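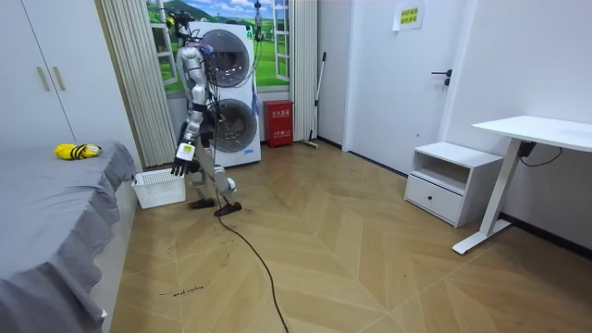

Oladow Members' Forum > Site Visits and Demonstrations > Clandis open day, May: observations and responses

Posted by: SiteVisits_Oladow
Status: Moderator

Members who attended the open day at the Clandis demonstration suite are invited to record their observations in this thread. The session commenced at 1000 hours and was hosted by Vomell. The program consisted of a walking demonstration in the furnished bedroom, followed by Task 2 (collection of a soft item from the bed and transfer to a laundry basket).

Comments should be confined to what was demonstrated. Questions concerning procurement should be directed to the Šimko office and will not be answered here.

Posted by: wardservices_west
Status: Member

Thank you for opening the thread. My organization operates residential accommodation, and I attended with a view to linen and laundry handling.

I wish to record the following points.

1. The room was furnished to a domestic standard, with a bed, a wardrobe, a bedside unit and a stacked washer-dryer. This is closer to our own rooms than the bench displays offered at previous visits.

2. The item used was a crumpled yellow cloth with black stripes, gripped at the edge of a grey fitted sheet. The colour contrast between the two was very strong. I would ask Vomell to repeat the task with a grey or white item before any member draws a conclusion about general laundry.
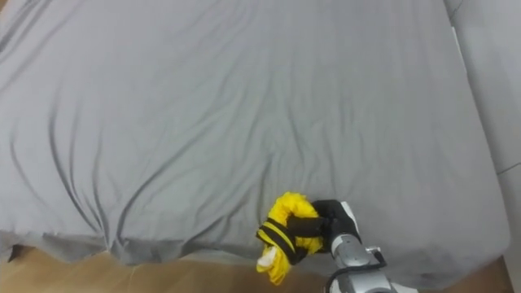
3. The sheet itself was not part of the task. Several visitors near me had understood from the invitation that bed stripping would be shown. The wording should be corrected for the next session.

Posted by: OHS_adviser_north
Status: Member

I concur with items 1 and 2. I do not concur that the room was representative. Our rooms have a second chair, a walking frame and, as a rule, a resident.

My principal concern is the cabling. The robot carried a considerable bundle of cables down its back, and a power cable lay across the open floor from near its feet. Under our own procedures a trailing lead in a walkway is a reportable hazard. I asked that this be noted in the visit report and would be obliged if the moderator would confirm that it has been.

Posted by: SiteVisits_Oladow
Status: Moderator

Confirmed. The matter appears under "Floor and access" in the draft report.

Posted by: techlibrary_desk
Status: Member

With respect to the previous member, a tethered machine at a demonstration is ordinary practice, and the host's safety sheet required visitors to remain 1000 mm clear of the robot at all times. The lead should be assessed as part of a supervised exhibit. It would be unreasonable to assess it as though the equipment had been installed in a residence.

I would draw attention instead to the hand. The following is reproduced from the visitor materials.

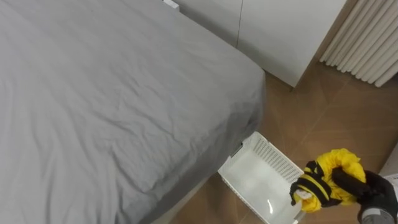
Photo: Vomell, Clandis visitor materials. Reproduced with permission.

One dark finger is over the top of the bundle and another presses from below. For a loose, crumpled item I consider this a sound hold. I have seen equipment with a far simpler grip described in more generous terms on this forum.

Posted by: OHS_adviser_north
Status: Member

I accept the distinction between an exhibit and an installation. The invitation, however, described the session as "a working bedroom environment", and I have assessed it accordingly. The two descriptions cannot both stand.

Posted by: wardservices_west
Status: Member

On the question of the grip I have no objection. My reservation concerns the basket, which stood on the floor hard by the bed. In our buildings linen goes to a trolley with a rim at 600 mm, in the corridor, past a door. The portion of the work that occupies our staff is the portion that was left out.

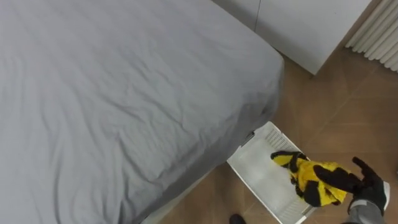
Task 2, Clandis suite: the cloth held over the laundry basket at the bedside.

Posted by: regional_training_unit
Status: New member

May I ask whether the robot was acting on its own program or was directed by an operator? I attended the walking demonstration only and was obliged to leave before questions.

Posted by: techlibrary_desk
Status: Member

The question was put by another visitor. Vomell undertook to reply in writing. I have not received the reply.

Posted by: SiteVisits_Oladow
Status: Moderator

Nor has this office. The enquiry has been forwarded a second time, together with the request for a repeat of Task 2 using an item of neutral colour. Amendments to the draft report may be lodged in this thread until noon on the closing day shown in the members' calendar. The wording of the invitation has been referred to the Šimko office.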